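Fruit on the second floor

From Tuesday we have a small yellow basket for fruit on the white desk next to the refrigerator. Nikola Makowska proposed it in January, after many people asked for something to eat between lunch and the late bus. The budget is 90 a month and it comes from the kitchen fund, so please do not leave coins.

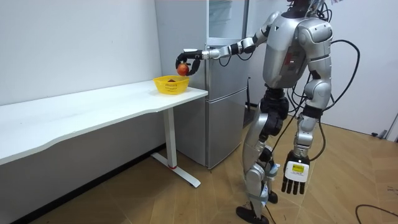
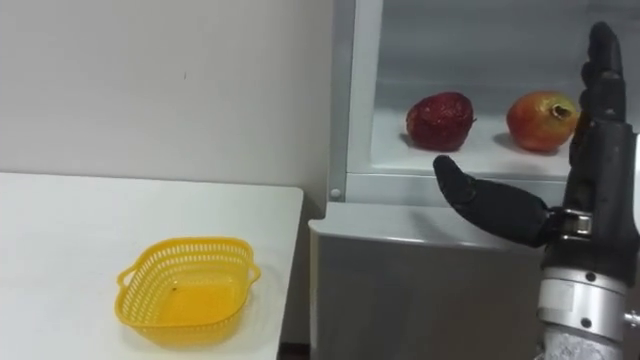
The yellow basket on its white table, in both pictures.

Please take one piece at a time. If you bring fruit from your own garden you can put it in too — only wash it first and keep soft fruit, such as plums, in a separate bowl. Peels and cores go to the brown bin downstairs, never in the basket. When you see that it is empty, write to Czesław Żak, who orders from Garken before noon. Pears are coming next week.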